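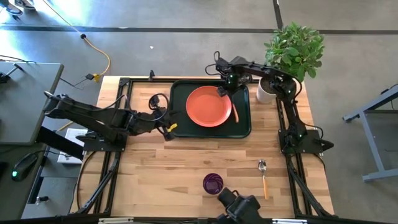 How to Get Your Child's Shot Records Ready Before School Starts

Every August the phones at the Pendale school health offices light up, and most of the calls are about one sheet of paper. The good news is that you can get it done in an evening! I love it when a family walks in with everything in hand, so let's get you there.

Start with what you already have. Look for the yellow card or the folder from your child's doctor, plus any printouts from a pharmacy or walk-in clinic. Flu shots and travel shots often end up on a separate page, so dig a little. Check that your child's full name and birth date are on every page and spelled the same way each time. Hyphens and middle names trip us up more than anything else.

Next, call the doctor's office and ask for a complete immunization record. Use those exact words – a "visit summary" will usually list only what was given that day. If your child has seen doctors in more than one town, call each of them. The Kunomano Family Clinic will print a record at the front desk while you wait, and it takes them 15 minutes on a slow morning.

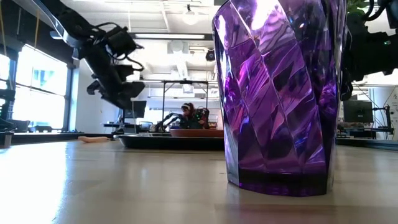 Denise wrote in to say that her old clinic had closed and she thought the records were gone for good, but the office that took over its patients had the whole file. Great tip, and well worth a call before you start worrying.

Now lay the pages side by side and compare dates. Every dose should have a month, day and year next to it. A check mark alone won't do, and neither will "up to date" written across the top. Records in another language are fine, so bring them in and we'll work through them with you.

Then make 2 copies. One comes to us, one stays at home, and the original never leaves your folder. Clear phone photos are okay for uploading to the Jillarer parent page, as long as the whole page shows and the clinic's name can be read. Go to Forms, then Health, then Add a Record.
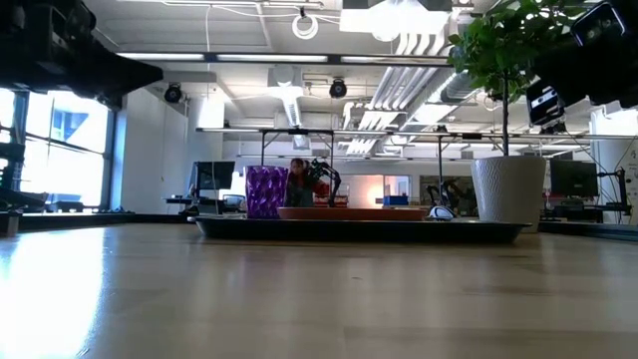
What if my child is missing a dose on the first day of school? Call the school nurse before that day and ask what your child's next step is, because it depends on which shot is missing and whether an appointment is already booked. Bring the appointment slip if you have one.

Last of all, write the next due date on your calendar at home. Sixth grade sneaks up fast – go ahead and pencil that one in too!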